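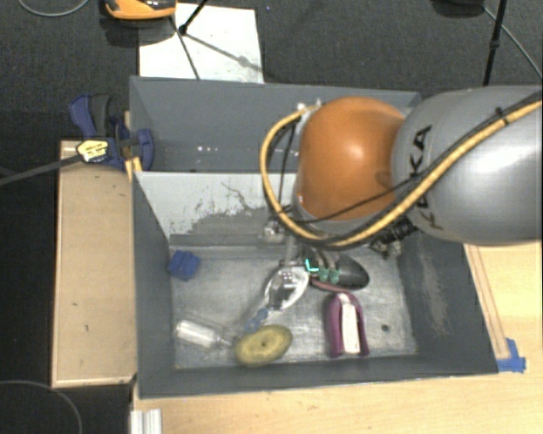
The gray bin, mid-sort

14 Apr 2025

Every household has a bin for things that belong in other bins. Ours is big, dark gray, and divided down the middle, a feature I paid extra for in February on the theory that a divider would make me a divided sort of person. Keep on one side, go on the other.

The clear bottle has been ruled on twice and is appealing. The fuzzy yellow-green thing stays, being cheerful. The lumpy blue block by the wall I can't defend, but I can't throw it out either.

I've read 2,000 words on decluttering from the Brellenby people, who suggest 40 minutes per bin. I used mine moving the white oval from one spot to another. Tomorrow, the hall closet.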